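Getting the Ring Off the Tub: My Household Science Project Report

Posted Aug 30, 2019 in Student Work

For my project I picked the bathtub, which made everybody in my group laugh until they remembered they have bathtubs too. My question was pretty simple. If you clean a tub with the cheap stuff from your kitchen, do you end up with the same result as a bottle from the store, and how long does it take you? I live in a rental with two roommates and a tub that gets used a lot, so I had plenty of material to work with (sorry, Sumaiya, but it's true).

Sumaiya Bhuiyan was my partner for the first half and did all the timing. Aroha Waaka read my draft and told me to stop writing "scum" in every sentence, so from here on I'm calling it the ring.

What I used

I tried four cleaners. Two were store brands, Samance and Brunton, both sold as bathroom cleaners. The third was plain dish soap, and the fourth was baking soda mixed with water into a paste. For scrubbing I had a pack of Dultier sponges, the soft kind, and I took a fresh one every time so I wasn't smearing one cleaner into the next.

How I did it

I did 16 cleanings over the summer, four with each cleaner. Every time I started the same way: rinse the tub, put the cleaner on, wait, scrub, rinse again. I measured out 700 ml of rinse water with a kitchen jug, and let me tell you, that does not go very far in a bathtub! You have to pour it slowly along the top edge and let it run down the sides or you've wasted half of it.

Sumaiya started the stopwatch when the sponge touched the tub and stopped it when I said I was happy. I know "when I said I was happy" is not very scientific. We talked about rating the tub against a color card and decided against it, mostly because white tubs look totally different depending on the light. In the afternoon ours gets so shiny that I thought it was spotless, and then I went back in the evening and there were gray smudges all over the low end. After that I checked with my fingertips as well as my eyes. A clean spot feels slick and a spot with the ring on it drags a little.

What I found

Samance was the quickest. My fastest cleaning with it took 103 seconds, which I couldn't get close to with anything else. The slowest of the whole project was the baking soda paste at 412 seconds, and most of that was rinsing, since the grit collects right around the drain and just sits there. Brunton and dish soap landed in the middle and I couldn't really tell them apart.

The surprise for me was the curved parts. I figured the flat bottom would be the worst, but I kept losing time on the sides, where the sponge wants to slide off the curve. Small circles worked better for me than long wipes. Around the drain I folded the sponge in half and used the corner.

What I'd change

I'd do more cleanings, obviously. I'd also let the tub go the same number of days between tests, because our September plan is already more regular than anything we managed in the summer and I can see how much that matters. My roommate also wants me to try Bunier, the powder her mom buys, so that's next on the list if I get to do a part two.

If you only have dish soap, use dish soap. It took longer but the tub felt just as slick afterward.

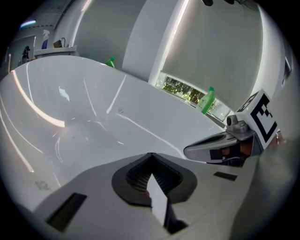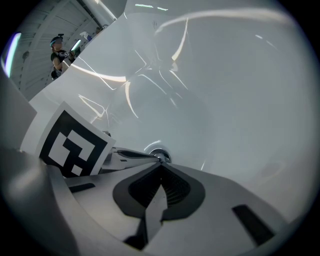
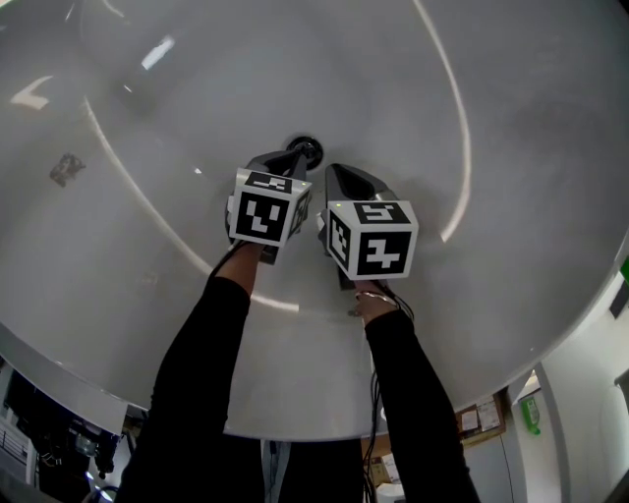 First picture: the tub by the window, with the green bottle on the far rim.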